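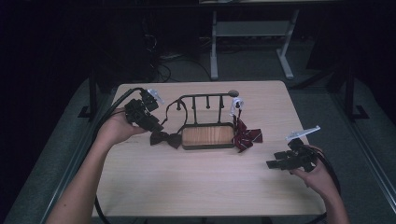

Two bow ties and the small rack, on the table.

Hello all, and thanks for bearing with me on this one. The Rilen safety desk for reporters has now had 1579 messages through the inbox, and most of them are the same old thing: a local journalist writes up a planning row, and by teatime there's abuse in their DMs. We log it, save the screenshots and help them decide if they want to go to the police (plenty don't, and we leave that with them).
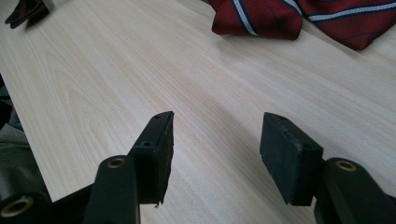 Porthorpe, June

The new reporting form is live! Toivonen built it and it's so much quicker than our old spreadsheet - you can fill it in on a phone while you're still cross. It falls over if you attach more than one screenshot, and they're looking at that now.

Money: we've spent £2277 of the grant, mainly on the form and the legal advice line. I'd put aside £500 for printing the pocket guide, but Andier quoted £1000, so I haven't ordered it yet. Could we move the difference across from travel? I've hardly touched travel.

I still owe you the figures on police replies. Two forces haven't written back, and I'll chase them again before the next report.

Rilen safety desk, Porthorpe | Contact us | Back to top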